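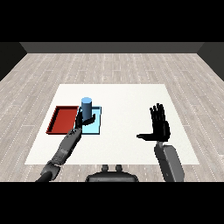 Filed under: Opinion, Schools and Clubs

I help out at the Drillwood robotics club, and every May I have the same friendly argument with Murali Poduval, who runs it. He thinks the members should spend most of the year in simulation. I used to think that was a swizz. You join a robotics club to get your hands on a robot, don't you? Not to stare at a grey room on a screen!

Well, I've changed my mind, mostly. Our entry for the Lurska Cup this year was a sorting task – a blue cylinder, a red tray, a blue tray, two arms – and the team got through 1352 runs of it before anyone went near a motor. Try that on the real kit, with 40 members sharing it and the school wanting its hall back by six.

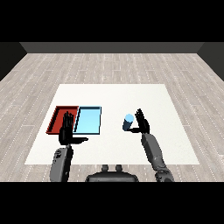 The sorting task in the simulator, with the cylinder over by the right hand.

What won me round was how cross they got. I'd assumed a pretend cylinder would get pretend effort, but no, I've heard proper rows over where a thumb ought to go. One pair rewrote their grasp code from scratch (twice, poor things) over a few millimetres. And the quiet ones, who'd never elbow their way to the front of a workbench, had as many goes as everybody else.

I do still have a grumble. The competition rules give 890 points for the simulated round and only 158 for the live one, and that's daft. A simulated floor never has a cable across it. Members need to meet a sticky joint and a flat battery while they're young and patient, and at the moment they can pretty much skip all that and still go home with a cup.

So keep the simulator, Murali, you were right about that – but let's write to Lurska and ask for a fairer split before next year's rules come out. I'll even do the first draft.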